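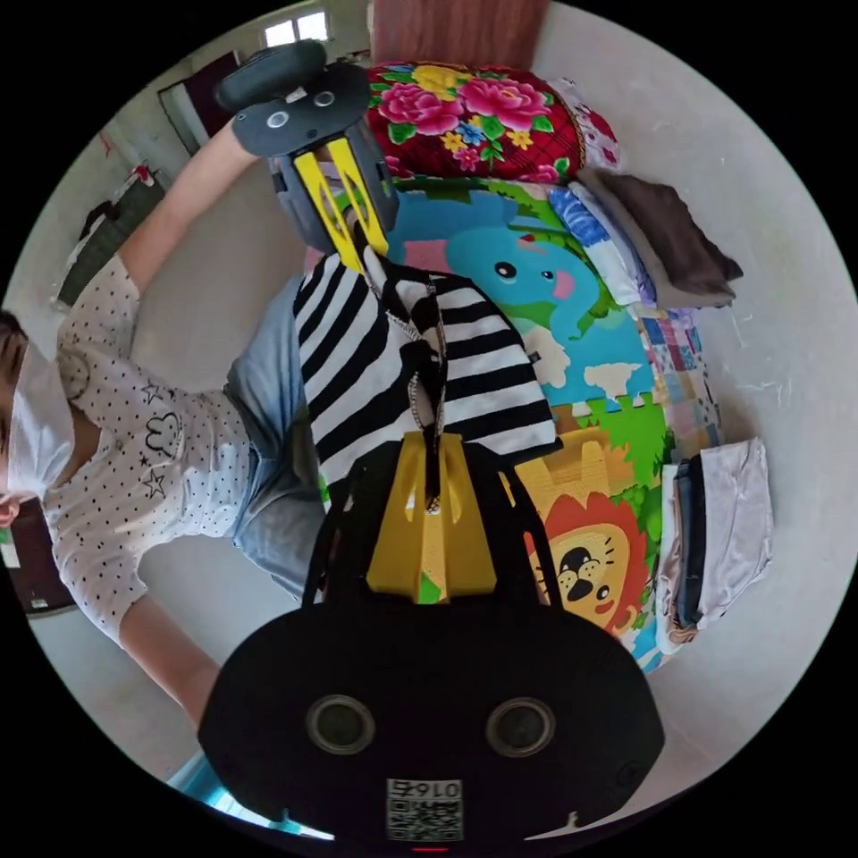
Folding surface

A folding surface is any flat area on which laundered garments are spread, smoothed and folded before storage. In homes without a utility room the bed is the usual choice, often with a firmer layer placed over the mattress. Tables, ironing boards and the lids of chest freezers serve the same purpose.

Foam play mats

Foam puzzle mats are made for children's floors but are also used as folding surfaces. The foam spreads the load over a soft mattress and gives a flatter base than a quilt. It also grips knitted cloth lightly, so that a sleeve or hem stays where it is laid. Many mats carry printed artwork, commonly animals, grass and sky. A busy print can make the edge of a multicoloured garment harder to follow, though broad black and white bands remain distinct against it.

Mats sold under the Lindari name come in sets of 9 tiles with removable borders. The Tudeo mat is a single folding sheet and has no joints to catch on loose threads.

Striped garments

Horizontal stripes act as a built-in guide. When a striped top is folded lengthwise, the bands on the upper layer should meet those on the lower layer at the fold and along the side seam. A mismatch shows that the cloth has been twisted or pulled unevenly. Correction is made by lifting the upper layer at the hem and laying it down again — dragging it across tends to stretch the knit.

Rolled and stitched edges need separate attention. They are thicker than the body of the cloth and may curl after washing. The edge is pinched at two points, drawn out gently and set flat before the first fold.

Folded size

The Semeniuk fold, a shelf method for short-sleeved tops, reduces the garment to a rectangle in six movements. The sleeves are turned in first, followed by the sides, and the length is then halved twice. Flivix drawer inserts accept a stack up to 46 centimetres wide, enough for two columns of adult tops.

Care of the surface

Foam mats are wiped with a damp cloth and left to dry fully before clean laundry is placed on them. Lint collects in the joints between tiles, which should be separated for cleaning. Mats are stored flat, away from radiators.

See also: Airing cupboard; Ironing board; Linen press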